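# Chapter 6: How Animals Find Their Way Home

In February a racing pigeon named Omine left a loft in Helton in the back of a delivery van, by accident, asleep behind some feed sacks. The driver found her 400 miles later and let her go at a gas station. She was home before he was. Her owner, Munther Sleiman, has told this story so often that the van has become a truck and the gas station has moved to another state, but the pigeon always gets home.

Most of us can't leave a parking garage without help. So what does a bird with a brain smaller than a grape have that we don't?

The short answer is several compasses and a willingness to switch between them. Pigeons use the sun, and they correct for the time of day as it crosses the sky. When clouds cover the sun, they seem to fall back on the Earth's magnetic field. Close to home they use landmarks, and some have been tracked following highways and even turning at the exits.
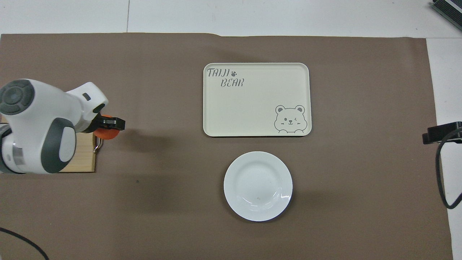
Smell matters too, although biologists have argued for decades over how much. The argument has been polite in print and less polite at conferences.

Birds get most of the attention, but they have company. Salmon return from the ocean to the stream where they hatched, guided over the last stretch by its odor. Sea turtles appear to remember the magnetic signature of their home beach. Desert ants wander out in loops looking for dead insects, then walk straight back to the nest, keeping track of direction by the sky and of distance by their own steps.

Then there are limpets. Trinh Kiều spent 21 nights on the rocks at Gullside with a flashlight, marking limpets with dots of paint and following them as they grazed. A limpet's trip is short, and so is the list of people who want to watch one. Most of hers went back to the same worn spot on the rock before low tide – a few settled in a neighbor's.

We begin with the difference between **orientation**, knowing which way you are facing, and **navigation**, knowing which way you ought to be. A compass gives you only the first.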